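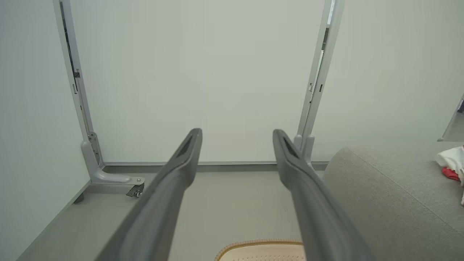

Honham opened its office furniture showroom to visitors for an afternoon in May, and I went mostly to look at the partitions. The brochure promises a "room in two minutes." I have heard that sort of thing before.

The pale panels hang between metal posts with slots up the side, and the whole thing rolls on casters. Fine in principle. Casters are usually where cheap dividers go wrong, and when I asked Uldis Lūse what floors they had been tried on, he said smooth ones. Any carpet? He would get back to me.

The price is 395 per panel, feet included, with a discount if you order 200. I don't know who orders 200. Josefina Escobar claimed the panels cut noise as well, but she had no test sheet to hand, and a flat blank panel on wheels doesn't strike me as much of a sound barrier.

The gray upholstered seating was better than I expected. I would still want to see the fabric after a year of lunches. Coffee was free, parking was not.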